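Nettoyer un mécanisme en plastique fixé sous une planche

Publié le 2023-12-09 par Dolores Pruitt, rubrique Entretien de l'atelier

On pense à cirer le dessus d'un plateau ou d'une étagère, rarement à regarder dessous. Quand un mécanisme y est fixé, avec ses roues crantées et sa tige métallique, les rainures du boîtier se salissent et les roues finissent par forcer. Le nettoyage se fait sur place dans la plupart des cas, sans démontage complet.

Matériel

Une lampe frontale
Une brosse à dents souple et quelques cotons-tiges
Deux chiffons, un pour laver et un pour sécher
60 cl d'eau tiède avec une cuillère à café de savon noir
Un petit pinceau plat
Un aspirateur avec embout fin
Du ruban de masquage
Une feuille de journal ou une vieille serviette pour le sol

Gardez les dégraissants de cuisine pour autre chose. J'ai essayé celui de la marque Umasley sur un vieux boîtier et le plastique est devenu mat par endroits.

Préparation

Videz la planche et dégagez le passage en dessous. Étalez le journal. Si une corde ou une ficelle pend près du mécanisme, écartez-la et tenez-la sur le côté avec un morceau de ruban. Une fibre coincée dans une roue crantée se retire mal.

Repérez ensuite comment le boîtier tient au bois. Des vis qui ont du jeu se resserrent à la main, d'un quart de tour, avant de commencer. Dans un bois tendre, on arrache vite le filetage et il faut alors reboucher et repercer. Siamak Nikzad, qui m'a aidée pour mon établi en mai, met un peu de colle à bois et un bout de cure-dent dans le trou, et je n'ai pas trouvé mieux.

Dépoussiérer à sec

Passez d'abord l'aspirateur le long du bord de la planche, puis sur le boîtier. Le pinceau sert pour les creux, les petites pattes et le dessous des clips. Travaillez toujours du bois vers le bas, pour ne pas renvoyer la poussière dans les parties déjà propres.
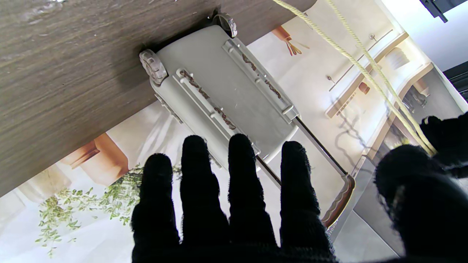
Les dépôts bruns qui s'accrochent aux nervures demandent plus de patience. Trempez la brosse, secouez-la bien et frottez dans le sens de la longueur, par passages courts. La brosse doit être humide, sans goutter — l'eau qui remonte contre le bois laisse des auréoles. Essuyez après chaque passage et changez de coin de chiffon. Si le dépôt résiste, posez dessus un coton-tige imbibé pendant 6 minutes, puis recommencez. Pas de lame ni de tournevis : une rayure dans une rainure retient la saleté encore plus vite.

Les roues crantées

Tournez-les à la main si elles sont libres, en brossant les dents à mesure. Si une roue bloque, cherchez un débris avant de forcer. Je passe un coton-tige sec entre la roue et le bois, côté planche.

La tige métallique

Un chiffon à peine humide suffit, suivi d'un chiffon sec. Vérifiez qu'elle n'est pas tordue et que la pièce du bout tient bien. S'il y a des points de rouille, une laine d'acier très fine les enlève — protégez le plastique avec du ruban avant.

Séchage et contrôle

Laissez sécher une nuit avant de remettre du poids sur la planche. Le lendemain, faites fonctionner le mécanisme à vide, lentement, puis retirez le ruban. Un grincement léger se traite avec une goutte d'huile silicone Begović sur l'axe, pas sur les dents.

Je refais ce nettoyage tous les 6 mois à l'atelier, une fois par an à la maison.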